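Flenside dive video light, Hondudis mount

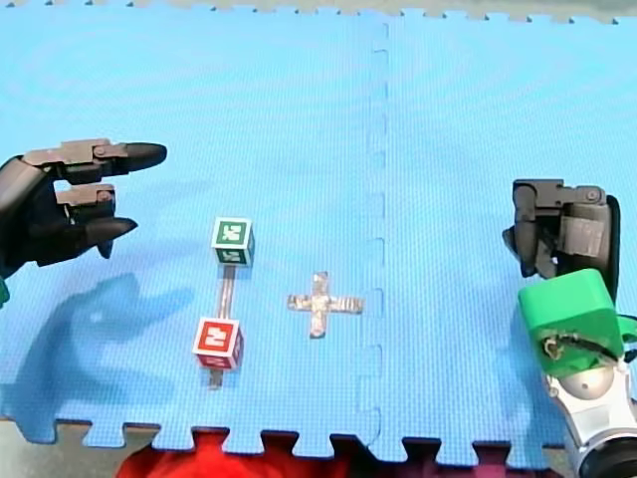

Interlocking blue foam mat with two small cubes.

The Flenside is a compact video light for underwater cameras, rated to 70 meters. It has two power levels and runs up to 50 minutes on high. The Hondudis mount is included - the tray and arm are sold separately.

Rinse in fresh water after each dive and grease the O-ring before closing the battery cap. Spare O-rings come in packs of nine.

Questions on fit: ask for Hajnalka Erdős.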